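I love a basket on the table. If you have one spot in the house where everything lands (keys, mail, half a pack of batteries, the snack you bought for the train), a basket turns that heap into something you can pick up and carry away in one go!

Ours sits on the dining table, and sorting it is my favorite ten-minute job of the week. I know how that sounds. But you get the whole table back at the end of it, and usually something to eat as well.

## Pull out the boxes and bags first

Start with anything that came in a package. Boxes and bags take up most of the room and they're the easiest to decide on, so you see progress right away. Lay them out in a row on the table next to the basket, with a gap between each one. Don't stack them. A stack looks tidy for a minute and then it's just a taller heap, and you'll forget what's at the bottom.

Cloth things can stay where they are until the packages are done. If you pull out a scarf or a T-shirt at the start, half the small stuff comes flying out with it (ask me how I found out).
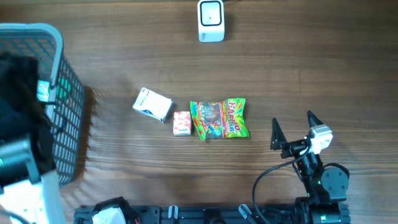 *Page last changed: 25 December 2021*

A row of three is plenty to work with. A white cardboard box, a little orange-and-red one and a bag of Haribo all want to go to different places, and with them side by side you can deal with each in a few seconds. Check the sides of the basket too! Small packages love to tuck themselves up against the mesh, and anything dark and bunched up in there will hide them completely.

## Then ask where each one gets used

My neighbor Giang Triệu taught me this and I've never gone back. Put things where you use them, even if that splits up a "set." Tape lives by the gift wrap. Tea lives by the kettle. Spare bulbs went into the hall closet at our place, next to the stepladder, and I still get a little thrill every time I find one on the first try.

Candy is its own case. Once a bag is open, fold the top over twice and clip it, or tip the lot into a jar with a tight lid. Gummies go tough fast in a dry room. A 200 g jar from the jam shelf is too small for most bags, so save a bigger one.

## Picking a basket

- Mesh sides, every time. You can see in, and crumbs shake right out over the sink.
- A thick rim is kinder to your hands when the thing is full.
- Light plastic over wire if it's going on a wood table. Wire feet leave scratches (ours did, in July, and I'm still rubbing walnut on them).
- Keep it small. With a big one you stop sorting.

## Odds and ends

Small gadgets with a cord go at the back of the table while you work, cord toward the wall, so you don't sweep them off with your sleeve.

Wipe the wood along the grain once everything is off it. A barely damp cloth is fine, then a dry one.

Eliécer Pacheco wrote in to ask about washing a mesh basket. Lukewarm water, a squirt of dish soap and an old toothbrush for the little openings. Stand it upside down on a towel overnight and it's ready to fill again by breakfast.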